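Six months with the Zokamano blackout curtains

I work nights four times a fortnight, so sleeping through the day is basically my second job, and I'm pretty ordinary at it. Our bedroom faces west, the street light sits right outside the window, and the old curtains that came with the rental were the colour of weak tea and about as useful. By November last year I'd had enough and ordered a pair of Zokamano blackout curtains in black, the heavy ones, along with 12 metres of the same fabric off the roll for a few other jobs I had in mind (more on that in a tick).

I'd narrowed it down to these and the Cetden ones, which everyone on the shift workers' forum seems to rave about. The Cetdens are nicer to look at, no argument. They've got a proper lining and a sort of linen finish on the room side. But they only come in set drops and our window is an awkward bugger, wider than it is tall, so I'd have been paying for half a metre of curtain to puddle on the carpet and collect dog hair.

First impressions

They arrived folded into a parcel the size of a doona cover and they STANK. Not toxic, just that new-fabric, inside-of-a-tent smell. I hung them on the clothesline for a couple of afternoons and it was mostly gone, and after the first wash it was gone altogether. The creases were another matter. The label says cool iron only, and a cool iron did precisely nothing, so I went over them with my little Esis steamer once they were up on the rod and that got maybe three quarters of the fold lines out. The rest dropped by themselves over the next few weeks.

The eyelets are metal and slide well. Each curtain has 3 cm hems down the sides, stitched straight, and the bottom hem has some weight in it so they hang flat when the fan's going. I was surprised by how heavy they are as a pair — my old tension rod gave up on the second night and dropped the lot on me at two in the afternoon. Budget for a decent screw-in rod! I ended up with a Bhatt one from the hardware shop and it hasn't budged.

Do they block the light?

Yes, with the usual catch. Through the fabric itself I get nothing. I've stood there at midday with my nose against it and there are no pinholes, even along the stitching. The trouble is what gets in around the edges, especially over the top, where a bright stripe used to land exactly on my pillow. A return at each end of the rod fixed the sides, and I stuck a strip of the leftover fabric along the top with hook-and-loop tape. Ugly as sin, but I've got my eyes shut, so who cares.

My partner reckons the room now feels like a cave. Correct, and I love it. I used to wake at eleven every time and now I'll go through till two or three if the neighbours behave themselves. I don't think it's done much for noise, whatever the packaging suggests. The garbage truck still sounds like it's coming up the hallway.

The fabric off the roll

It's the same cloth as the curtains, and it cuts cleanly and doesn't fray much, though I'd still overlock it if you've got the machine. Pins leave marks, so use clips. It will also pick up every speck of lint in the house, and anything you drape with it wants a once-over with a sticky roller before company comes.

Black fabric like this falls into soft folds if you let it hang instead of pulling it tight, and even a black cloth can show a bit of teal in the lighter folds.
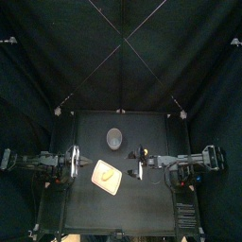

Washing and wear

I've washed them three times, cold, by themselves, with the spin turned right down. No shrinkage that I can find. The first wash turned the water grey so please don't chuck your whites in with them. Skip the dryer altogether. I over-loaded the line and got a peg mark on one panel that's still there, which bugs me more than it should.

One small gripe: the tiebacks. They're skinny, they're slippery, and mine have both gone in the rag bag.

Would I buy them again?

I would, and I've got the spare room measured up already. If you want something pretty for the lounge, get the Cetdens and put up with the lengths. For a bedroom where you just need it dark, I'd go these, plus a proper rod, plus an extra metre of the fabric for plugging the gaps. Mine got four stars, and the missing one is for the tiebacks and the smell.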